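Small claims, big pile of paper

So the Indum matter finally settled in July, and I've been promising to write something about it, because half the calls I get lately start with the same question: do I really need a lawyer for this, or can I just send an angry letter?

Short version of what happened (my client said I could share, minus the boring bits). A small importer ordered stock from Indum on a handshake and a string of emails. The goods came late, the invoice came early, and everybody dug in. By the time the file reached my desk it had 1107 pages in it, and I'd guess around 70 of them mattered. I read them all anyway, mostly at the kitchen table, with far too much coffee! 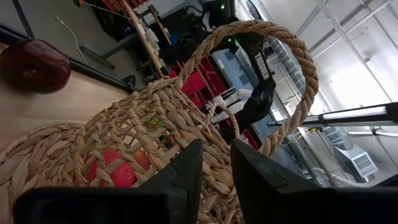

Braided basket with a rope handle.

The thing that moved it along was one email, three lines long, where Indum's side agreed to a new delivery date "on the same terms." We built the whole demand around it. They came back with a low offer, we said no, they sulked for a couple of weeks, and then we had a deal before anyone had to sit for a deposition. My client was thrilled. I was a little sad about the deposition outline, which I'd spent a whole Tuesday on.

If you're in a spot like this, please save your emails in one folder, in date order, and don't tidy them up or delete the rude ones. And if you change a deal by phone, send a quick note afterward saying what you agreed to. It feels stiff, I know, but I'd take that note over a great witness most days.

Next month I'll get into the Dulta lease question a few of you wrote in about (yes, I got your messages, and yes, the parking clause is as strange as you think).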